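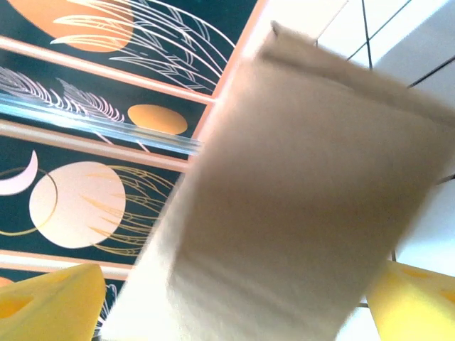

O papelão que ninguém guarda

Quando Enda Costello chegou a Haltby, em janeiro, trouxe tudo o que tinha em caixas usadas da mercearia. Três delas ainda estão no corredor da casa, e ele não quer deitá-las fora. "Uma boa caixa viaja mais do que o dono", diz ele.

A frase ficou comigo. Comecei a perguntar às pessoas da cidade o que fazem com as suas caixas depois de uma mudança. Quase todas respondem que as dobram e as põem à porta, na terça-feira, e não pensam mais no assunto.
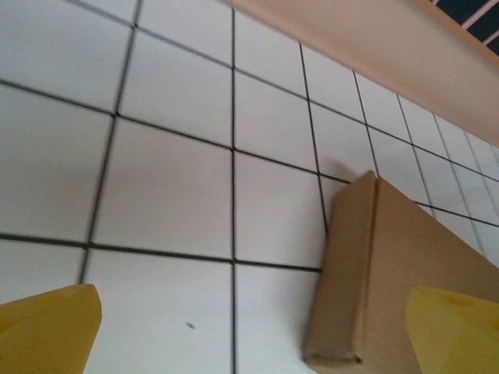

A segunda vida

Tainá Bragança pensa. Ela dirige a Lacerda, uma loja pequena que compra caixas usadas e as vende de novo, por metade do preço. No ano passado passaram por ali cerca de 3,270 caixas. As melhores, conta, são as da antiga fábrica Pulwood — têm parede dupla e aguentam muitos livros.

O trabalho é simples, mas pede paciência. Tira-se a fita velha, limpa-se o pó, separa-se por tamanho. As que apanharam chuva vão para a reciclagem em Dasberg, duas vezes por mês.

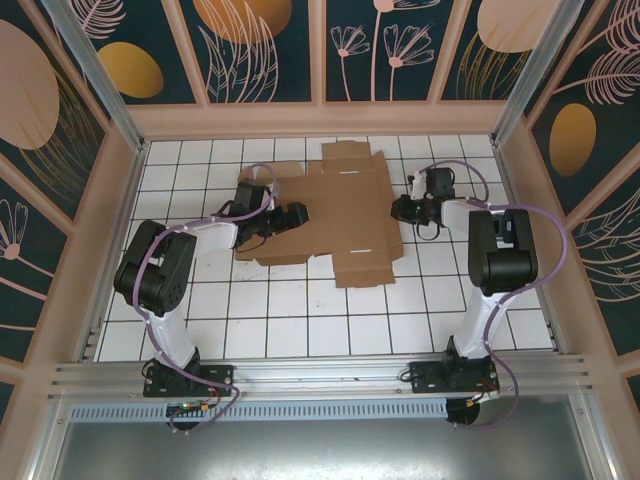
Uma caixa de cartão espalmada, com as abas abertas.

Perguntei a Tainá se ela também guarda caixas em casa. Riu-se e mostrou-me uma fotografia do seu sótão. Costello já lhe prometeu as dele — mas só quando acabar de arrumar os livros.

911 partilhas
2 comentários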